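White worktops: cleaning, scuffs and keeping small parts under control

A white work surface shows everything that lands on it. For assembly, soldering of small boards, model work or sorting fasteners this is an advantage, as a dropped M2 screw can be found in seconds. The drawback is upkeep. The notes below apply to painted board, melamine and coated panels of the kind sold for workshop benches. Bare wood and stone need different treatment.

Routine cleaning

Remove dry material first. Swarf, grit and clipped wire ends will scratch the coating if they are dragged about under a damp cloth. Use a soft bench brush and work from the back wall to the front edge, then lift the debris with a dustpan or a hand-held vacuum. Pay attention to the joint where the top meets any metal edging. Fine dust packs into this gap and is best loosened with an old toothbrush.

Wipe down with warm water and a few drops of washing-up liquid. Wring the cloth well. Standing water creeps under edge strips and swells the board beneath, and the damage cannot be reversed. Rinse with a second cloth and dry with a third.

Once a week is enough for a bench in light use. If you cut, file or drill at the bench, brush down at the end of each session and leave the wet wipe for Saturday.

Grey scuffs

Most grey marks on a white top are not scratches. They are traces of metal or rubber left behind by tool bodies, feet and castings. Test with a fingernail: if the mark has no edge you can feel, it is sitting on the surface and will normally come off.

Try the following in order and stop when the mark lifts.

1. A white pencil eraser, used dry.
2. A damp melamine sponge with light pressure. It is a fine abrasive and will dull a gloss finish, so limit it to 10 strokes and inspect.
3. Isopropyl alcohol on a cotton pad. Check a hidden corner first if the top is painted.

Coloured erasers leave a stain of their own. Avoid scouring powder and wire wool altogether.

A mark with an edge is a true scratch. On a painted top it can be flatted with 600 grit wet-and-dry paper, used wet on a cork block, and then touched in. Follow with 1,000 grit once the paint has hardened fully. On melamine, leave it alone. The printed layer is thin and sanding will go through it.

Dark specks

Specks are usually one of three things: flux, marker ink or embedded grit. Flux and ink respond to isopropyl alcohol. Grit should be picked out with a wooden cocktail stick — a steel scriber will leave a larger mark than the one you started with. Old adhesive can look much the same and softens under a cloth wrung out in warm water.

Side and back walls

A low enclosure on three sides stops parts rolling away and keeps dust off the neighbouring bench. Choose a pale matt colour. Gloss walls throw reflections across the work, and dark walls hide components that come to rest against them. Wipe walls from the bottom upwards so that runs do not dry into streaks on the lower half.

Parts trays

Keep one open tray on the surface and store the rest. A dark tray on a white top is easy to locate at a glance, and pale nylon washers show up well inside it. Steel and blackened screws do not, so line the tray with a piece of white card when handling those.

Low walls are preferable to high ones. Fingers and tweezers reach the corners without tipping the tray, and the contents stay in view from a seated position. Empty the tray completely between jobs. Leftover fasteners are the usual cause of a wrong thread being forced into a housing.

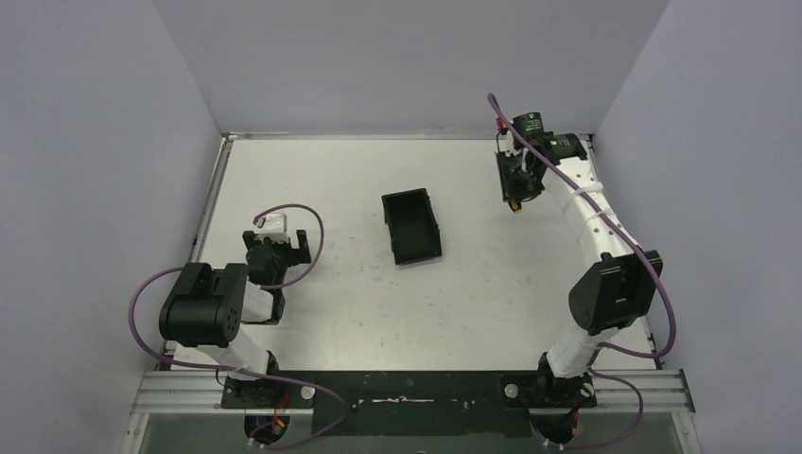 Black low-walled tray, empty, on a white top. The light scuffing and small specks are typical of a surface due for cleaning.

Cables at the bench

Keep leads clear of the area you wipe most often. A cable dragged repeatedly over the same spot collects grit on its underside and wears a dull track in the finish. Fix long runs to the underside of the bench with screw-in clips, and disconnect the supply before cleaning near any connector.

Wipe the cable jackets too, using a barely damp cloth and no solvent.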